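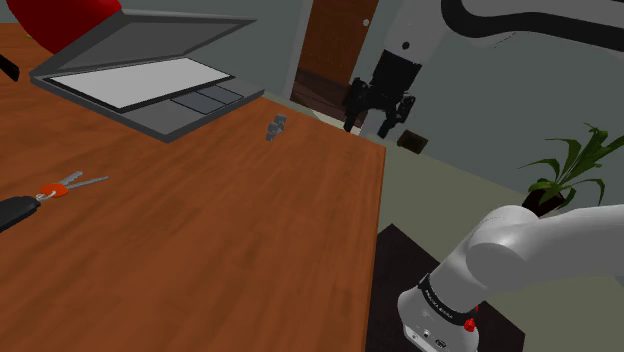 Tuesday, late

Did the books for the shop tonight. Sales for the month came to $2,314, which is better than last month but still not enough to quit the day job. After the Plidby fees and postage I keep a bit less than half of it.

I had 18 orders for the planner pages and only 2 for the course. The course took me all winter to make. The planner pages took a weekend. I keep going back and forth on whether to drop the course or cut the price. It is at $90 now. I think I will leave it there through March and then decide.

Flores wrote back about the wholesale order. They want the same terms as last time but with a longer wait before they pay. I said no to that part and yes to the rest. I don't like having money out for that long when the printer in Nivorside wants theirs up front. We'll see if they walk away. A year ago I would have said yes to all of it and then worried for two months.

Spent an hour reading the Stulla sellers' forum, which was an hour too long. Everyone there is starting a second shop or selling a guide on how to start a shop. I got the itch for a while and even wrote down a few names for a guide of my own. Then I crossed them out. I have one shop that makes a little money and I answer the mail myself, and that is about what I can handle with work the way it is.

Things for the rest of the week: send the tax form, reorder the stiff envelopes - the large size this time - and fix the typo on the June page. Two customers have pointed it out now. I also need to call the bank about the second card, and ask if there is still a fee for closing the old account.

Going to bed. The refund for the torn package can wait until morning.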